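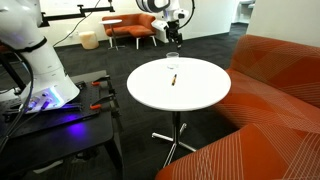
This tutorial explains how to move bitcoin from an exchange account to your own hardware wallet, and how to check the backup before you trust it with the larger part of your money. I wrote it with the Mallmont exchange, the Plurnano device and the Hadovent desktop program, because I use these three. With other products the menus will have other names, but the order of the work stays the same. The backup is the part where most people hurry. I like to have two paper copies of the recovery words, kept in two different buildings, a little like the two clamps with the orange handles, which hold the same tabletop at different points of its edge. Each copy must be complete. Please do not put half of the words on one paper and half on the other, as then the loss of one paper can be the loss of everything.

## What you need

- the Plurnano, bought new, with its cable
- a computer with Hadovent installed from the official site
- paper, and a pen which does not smear
- two envelopes
- access to your Mallmont account, with the second login factor working
- one quiet evening

Do not begin if you have only half an hour. I did this the first time in July, between two other tasks, and I had to erase the device and start again.

## Step 1: Set up the device

Connect the Plurnano to the computer and open Hadovent. The program will ask if you want to create a new wallet or restore an old one. Choose **Create new**.

The device asks for a PIN. Do not take your birthday or the PIN of your bank card. You enter it on the device and never on the computer keyboard. After 5 wrong attempts the device erases itself. This is not a catastrophe when you have the recovery words, but it is a catastrophe when you don't.

If Hadovent offers a firmware update, accept it now, while the wallet is still empty.

## Step 2: Write down the recovery words

The device now shows the recovery words on its small screen, one after another. Write each word with its number in front. Use capital letters if your handwriting is difficult, as mine is.
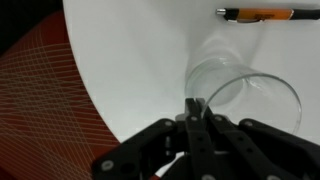

*A ballpoint pen on a white tabletop.*

A few rules for this step:

1. Do not take a photo of the words. Your phone may send it to a cloud service without asking you again.
2. Do not type them into a text file, an e-mail or a password manager.
3. Do not read them out loud next to a phone or a smart speaker.
4. Put a hard surface under the paper and not a notebook. The next page of a notebook keeps the marks of your writing.

When you have finished, the device will ask you for several of the words, to see that you wrote them correctly. After that, make the second copy by hand, from the first one. Then compare them word by word. Some words in the list look similar when they are written quickly, and an error in one word is enough to make the copy useless.

## Step 3: Send a small amount first

In Hadovent, click **Receive**. You will see an address on the computer, and the same address must be visible on the screen of the Plurnano. Compare the whole address and not only the first characters. There is malware which changes the address on the computer, but it cannot so easily change what the device shows.

In your Mallmont account, open **Withdraw**, select Bitcoin and paste the address. My test amount was worth 38 dollars. Choose an amount which would annoy you if it was lost, but would not hurt you.

Mallmont sends an e-mail for confirmation. Check the address there once more before you click. Then you have to wait. When the fees are high, it can take much longer than you expect. An unconfirmed payment is normal and you should not send a second one because you are nervous.

## Step 4: Erase the device and restore it

Many people skip this step. I ask you not to skip it.

When the small amount is confirmed in Hadovent, go to **Device > Security > Factory reset**. Yes, really erase it. Your coins are not inside the device. They are recorded on the blockchain, and the recovery words give you the keys to them. If the words on your paper are right, you lose nothing. If they are wrong, you lose the test amount, and you will be glad that it was small.
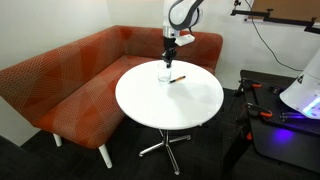 <sub>Photo: Visser. Used with permission.</sub>

After the reset, choose **Restore wallet** and enter the words from your *second* copy, on the device itself. The first copy was already checked by the device in Step 2, so this is the chance to check the other one. When you are ready, Hadovent should show the same balance as before.

If the balance is zero, do these things in this order:

- wait until Hadovent has finished the synchronization
- look under **Accounts** if a different account type is selected
- compare your second copy again with the first copy
- erase the device and restore it with the first copy

If you set an additional passphrase in the beginning, you must enter it again in exactly the same form, including capital letters and spaces. A different passphrase does not give an error message. It opens a different, empty wallet, and this frightens many people.

## Step 5: Move the rest

Create a new receiving address in Hadovent and repeat the withdrawal with the larger amount. In my case it was worth 942 dollars, so I sent it in one payment. For a larger sum I would divide it, although each payment costs a separate fee.

Write the date, the amount and the withdrawal fee in your records. You may need them for your tax return, and the history in a Mallmont account is not available anymore after you close it, so download it as a file while you still can.

## Where to keep the papers

Close each copy in an envelope and write your signature over the closing edge. One can stay at home, in a dry place. The other should be at a place which would not be affected by the same fire or the same burglar. Do not keep the Plurnano together with either of them, and do not write the PIN on the paper.

Once a year I open both envelopes, read if the ink is still clear, and close them in new ones.

Last change: 2020-12-09 (menu names in Step 4 corrected)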